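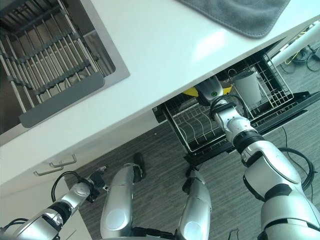

A roll-up rack over the sink and the lower dishwasher rack pulled out in a kitchen fitted with the Tostix layout.

Kitchen firm says its layout will end the after-dinner pile-up. Residents want to see it in winter

A kitchen supplier is promising apartment owners that they can get rid of the dish rack on the counter for good, provided they are willing to pay for a new sink, a shifted dishwasher and a roll-up mat of metal rods.

The package, sold under the name Tostix, goes on offer in November to owners in the Arruda building, where the kitchens are small and most of the benches were put in by the original developer. It costs $300 for the accessories and a planning visit. Any plumbing or cabinet work is quoted separately, and the company would not give a typical figure for that part of the job.

Renato Valdebenito, who runs sales for the supplier, Madent, told an evening information session that the trouble with most kitchens was distance. People rinse in one spot, stack in another and dry in a third, he said, and the counter fills up with whatever was caught in the middle.

"Put the sink and the dishwasher side by side and the plate only travels once," he said. "Whatever can't go in the machine sits over the basin and drips where it's supposed to drip."

It is a tidy argument. It is also, as several people at the session pointed out, how a great many kitchens are already set up. Putting the dishwasher near the sink is hardly a new idea, and roll-up racks have been sold in homewares shops for years.

Asked what owners would be getting for their money that they could not arrange themselves on a weekend, Mr. Valdebenito said the value was in the planning. A printed sheet handed out at the door listed 17 "flow improvements." One of them was a folded towel kept beside the sink. Another was leaving the top of the counter clear.

Nandini Warrier, who owns a one-bedroom unit on the fifth floor, said she had no quarrel with the look of the thing. The white counter was bright and the cabinet fronts were plain, and she would happily swap her own brown ones. Her doubts were about the dishwasher.

"When the bottom rack is out, where do I stand?" she said. "In my kitchen it would be up against the opposite cupboards. You would load it from the hallway."

Mr. Valdebenito replied that each unit would be measured. He did not say what would happen in units where the rack and door would block the way through, though he allowed that some owners might be "better served by the accessories alone."

The other sore point was the rack over the sink. Madent's brochure calls it a second counter, which is a generous description of a set of rods joined with silicone strips. Lilla Somogyi, a retired caterer who has lived in the building since it opened, asked what happened when someone wanted to fill a pot while the rack was covered in glasses. She was told it could be rolled back from one side.

"With the glasses on it?" she asked. The question got a laugh, and the session moved along to cabinet handles.

Mrs. Somogyi said afterward that she had used similar racks at work and did not mind them for vegetables or a couple of mugs. For a family of five, she said, they were full before the pots came out.

The company's claim that the layout saves time is harder to pin down. The brochure promises "up to 8 minutes an evening," with no word on how that was measured, how many households took part or what they were being compared with. Mr. Valdebenito said the number came from the firm's own trials and that he would look into whether the details could be shared. They had not arrived by the time this item was filed.

Dénes Jakab, who chairs the owners' group, said the building was not endorsing the product and had only lent the common room for the session. Owners who want to move a dishwasher will still need written approval before touching the water lines, and he expects the usual questions about leaks into the unit below.

He has not decided whether to sign up himself. His dishwasher is already next to his sink, he said, and there are still dishes on the counter every night, mostly because it is full of clean ones and the kids won't empty it.

Planning visits can be booked through the front desk. The fee is not refunded if an owner decides against going ahead.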